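Goodall Hall Craft and Display Group
Minutes, November 12, 2023

Present: Imogen Marsden (chair), Colin Cheetham, Callum Pilkington
Apologies: Nigel Parsons

3. Autumn table
Ms. Marsden reported on the harvest table. Members agreed that the printed paper would remain as the covering and that the grey tray would be kept for sorting.

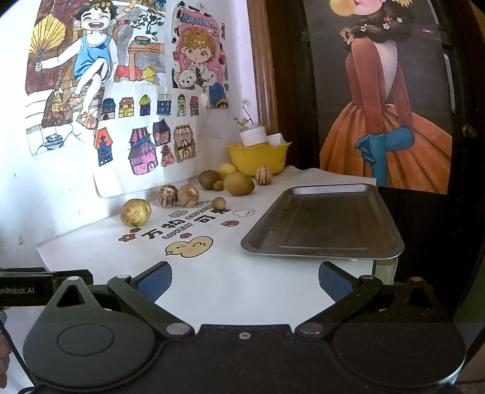
Autumn table, with flower-shaped bowl and metal tray.

Mr. Cheetham asked that the fruit be checked before each session. Agreed. A budget of $20 was approved for replacements.

4. Next meeting
To be held in December. Mr. Pilkington to book the room.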